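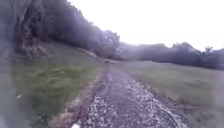

Gravel path toward a gap in the trees, January.

Lettering and color notes, issue two of Lorska — 9:40 a.m.

Proofs are in from Kuvby and I'm so pleased with them! The blacks on the night pages finally hold. Last round they came up charcoal, and Soo-ah's brushwork on the rooftop chase lost half its weight. This time she rebuilt the black plate with a rich mix (cyan underneath, no magenta) and you can read every fold in the captain's coat. Page 14 is a knockout. I keep going back to it.

Still wrong: the balloon tails on pages 6 and 7. I drew them pointing at the throat out of habit, and at print size they stop short and seem to belong to the lamp. Redraw, aim for the mouth, let them get closer. Also the whisper balloons on 11 use the thin dashed outline from issue one, and the dashes nearly vanish on uncoated stock. Going up to a 1.2 point line and a longer dash. Tested four versions on the office printer and the third is the one. File is in the lettering folder, called whisper_c.

Print run is set at 3,000, same as the first issue. Langlois wanted fewer, but the shops asked for more of number one after it sold through, so we're staying put. Paper stays at 80 pound text for the insides. I pushed for the heavier cover and won — you'll feel it the second you pick one up.
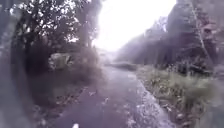
Color next. Soo-ah Wi and I went through the whole issue on the big monitor and tagged every panel where the flashback palette creeps into the present-day pages. The flashbacks are supposed to be the only place that dusty pink shows up. We found it in the harbor sky on 9, in a shop awning on 12, and all over the market spread. The awning can stay, it's tiny and it's pretty. Harbor sky goes to the green-gray from the swatch sheet. The market spread is a bigger job, and she has an idea for it involving a flat yellow under everything that I can't picture at all, but her last idea like that gave us the cover, so go!

Panel count for the issue is 61, low for us, and I love how it breathes. The silent page (17) is one panel and a tiny inset, and the script for it was a paragraph of me rambling about wind. She got a whole goodbye out of that. No caption on it now. I had one lettered and took it off this morning.

Sound effects: hand-drawn only from here on. The font version of the bell on 19 looks pasted in beside her linework. She'll ink it straight on the page and I'll scan at 600.

Temcombe wants the preview pages for their spring catalog — five pages, no spoilers, so nothing past 8. I'd send 1 through 4 and then 8, with the tails fixed first.

To do before the second proof:
tails, 6 and 7
whisper outlines, 11
harbor sky, 9
yellow test on the market spread (Soo-ah)
bell, 19
check the spine text, it sat a hair low on the dummy

4:15 p.m. Tails done. Yellow test just came over and wow, okay, I get it now. Using it.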